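6:10 a.m., March, kitchen

Up before the alarm again. The radiator in this apartment wakes at five and wants company. I've had two cups of coffee and read the back of the oatmeal box, so I may as well write.

Yesterday I went to Berkside to see about the commuter choir. I've been saying since New Year's that I would join something, and I had run out of things to join that don't involve running. The ad said no audition, no experience, all voices welcome. I've come to distrust the word "welcome" when it sits next to the word "all," but the hall is a ten-minute walk from the train and I had no plans beyond soup.

The choir meets over the old Teixeira bakery, which stopped baking years ago but still smells like it might start again. You climb a narrow staircase and come out into a long room with a piano, a great many stacking chairs and a sign asking you to please not lean on the windows. I leaned on nothing. I was given a folder with the number 47 written on it in marker and told to sit where I felt comfortable. I pointed out that this would be at home. The woman with the folders had clearly heard that one.

They sorted us by asking us to hum. I hummed, and was sent to the altos, then hummed again and was sent to the tenors, where I appear to be staying. The tenors were glad to have me. The tenors would be glad to have a hat rack. There were two of them, and one had a cold.

We sang a Portuguese song about a boat, or maybe about a widow, the translation was vague. I don't read music, but I can tell when the dots go up, and I went up with them in a spirit of cooperation. For one stretch, maybe half a page, all the parts landed together and the room got very large. I felt it in my teeth. Then the sopranos turned two pages at once and we were back to being people in chairs.

At the break there was tea, and a plate of those dry Gimow biscuits that exist only in rooms with a piano in them. I talked to a man who has been singing bass for longer than I've been paying rent. He told me the trick is to come in late on purpose, quietly, once you've heard what the note is. I've applied this method to most of my life already and was pleased to learn it had a musical use.

There is a concert at the end of spring. I asked what one wears, expecting to be told anything clean. All black, they said, long sleeves, no shine. I own a good deal of navy that I've been passing off as black for years, and I suspect stage lights will not be fooled. So when I got home I started in on the closet with the overhead light on, and then with the desk lamp too, which was a mistake. Everything I own is a slightly different color from what I believed. 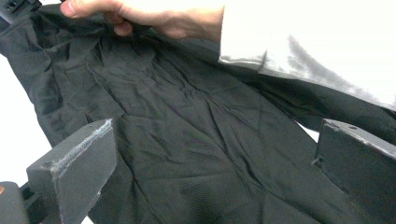 Dark, long on creases, and with a bit of shine in the folds.

The closet went badly after that, in the sense that I ended up sitting on the floor reading an old guidebook to Barura, a place I planned to visit and then didn't, three springs in a row. Page 333 has the corner turned down. It's a page of ferry times. I have no memory of wanting a ferry. I must have been a very organized person for one evening.

Dues are $10 a month, paid in cash into a cookie tin. I paid for March and then, in a rush of something, for April as well. I walked back to the train humming the boat song, or the widow song, and a dog crossed the street.

Things to do before next time: find out how the tenor line goes on the second page. Buy lozenges, the strong kind. Learn to pronounce the word that looks like "saw dad" and isn't. Ask if charcoal counts as black, and ask it casually, near the end, with my coat on. Iron something, anything, just to see if the iron still works.

I should also tell the downstairs neighbors, in fairness. The walls in this building are mostly a suggestion, and I practiced last night with the bathroom fan running for cover. The tenor part without the other parts is eleven bars of the same note and then a different note. By the fourth time through, somebody below had turned their television up.

Radiator has gone quiet. Going to try for another half hour of sleep.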